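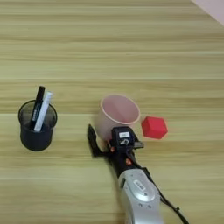 Reviews > Recording gear > Oral history

Rekovus interview kit: recorder, two clip-on mics and a case

October 7, 2018, by Han-gyeol Yang

I've been recording older people talking about their lives for a good while now, first my own grandparents and then anyone who would have me, and until this summer I did the lot on a phone with a cheap microphone plugged into the bottom. It worked, mostly. Then I lost the middle of an interview because somebody rang me halfway through, and I decided it was time to spend some proper money.

The Rekovus kit costs £200, so it isn't a casual purchase, at least not in our house. For that you get the recorder, two clip-on microphones with long leads, foam covers for both, a little stand, a USB cable and a zip-up case that everything does fit back into (miracle!). There's no memory card in the box, which I think is mean at that price, and I only found out when I'd already cleared the afternoon to play with it.

I used it for four interviews in August, all with people from the Mellach project, where I help collect memories of families who came over after the war and in the years that followed. The shortest was a cup of tea and a bit of shyness. The longest was Mrs Nedelcu, who had told me on the phone that she didn't remember anything much and then talked until it got dark, about her father's shop and the train journey and a winter coat that had been handed down through every cousin she had. I could have listened all night.

So, the sound. It's lovely! I was braced to be a bit disappointed, the way you are when you've spent a lot, but there's a real difference. On my old recordings the person sounds as though they're at the other end of a corridor. With the clip-on mic you get all the small stuff, the breath before a hard bit, the little laugh, somebody muttering a word in Romanian to themselves while they hunt for the English one. I care about that more than anything else, as the muttered words are often what the families write to me about later.

Having a microphone each is the thing I'd find hardest to give up. It records you on one side and your guest on the other, and when you come to type it all up you can turn yourself right down. I had no idea how much I say "mm" and "oh, right" over the top of people. It's dreadful. I've been trying to nod instead.

The leads are long enough to let you sit at a comfortable distance, though I did manage to stand up with mine still attached and pull the recorder into my lap. That was my fault. The clips themselves are on the stiff side, and if your guest has sore hands you'll need to put it on for them, so do ask first. They grip a cardigan or a shirt placket very well and slide off anything silky. Scarves and necklaces are a nuisance with any clip-on mic and these are no different. One gentleman had a habit of patting his chest whenever he mentioned his brother, and there's a thump on the recording every time. I've left them in.

Now for the grumbles. The menus are a pain. There are four buttons and they each do different things depending on whether you tap or hold, and the screen is tiny, with grey writing on a slightly lighter grey. I'm fine with it now, but I had to sit down with the manual on two separate evenings to get there, and the manual reads as if it was translated in a hurry. If you're the sort of group that lends its kit out to whoever is free, you'll want to write your own instructions on a card and tuck it in the lid.

My bigger worry is the record button. You press it once and a red light flashes, and at that point it's only standing by. You have to press it again before it's really recording, and then the light stays still. I expect people who do this for a living are used to that sort of thing, but I nearly missed the opening of my second interview by trusting the flashing light. Please check the numbers on the screen are moving before you ask your first question! I now say the date and the person's name out loud and watch the counter while I do it, and then I've got a label on the recording as well.

Battery life is very good. They claim up to 35 hours on a fresh set and I've not come close to running it down, even with Mrs Nedelcu. It takes ordinary AAs, so you can buy them anywhere, and I much prefer that to hunting for a socket behind an eighty-year-old's sofa. The battery cover is flimsy though. Mine already has a bit of a wobble, and I could see it going missing down the back of a car seat.

Getting the files off is simple enough. Plug it in and it turns up on the computer like a memory stick, and you drag things across. The names it gives them are just strings of digits, so rename them the same day or you'll be clicking through the lot looking for the one with the budgie in it. I save the big uncompressed version for the project and make a small copy for the family, who generally want to play it on a phone in the kitchen.

I was asked at our last get-together whether people find it off-putting, being wired up like a newsreader. I thought they might. What I've found is that the old phone was worse, lying there between us, and people would glance at it and start speaking up for it. With the clip-on they fiddle for a minute and then forget. I do always explain what it is and show them how I stop it, and I stop it straight away if they ask. A few of the stories I've heard this year were told with the thing switched off, and they'll stay with me and go no further.

Who's it for, then? If you only want to get your nan talking about her school days one Christmas, I wouldn't bother. Use your phone, put it in flight mode (learn from me) and spend the money on a nice lunch with her. If you're doing this regularly, or your recordings are meant to end up in an archive where somebody will want to hear them long after we've all gone, then yes, I think it's worth saving up for. A group could share one between them quite happily.

I'd knock something off for the menus and the missing card, and I'd love a brighter screen on the next one. But I've packed it for every interview since and the phone stays in my bag. I've got Mrs Nedelcu's sister to see next, and I'm told she's the talkative one, so I've bought spare batteries.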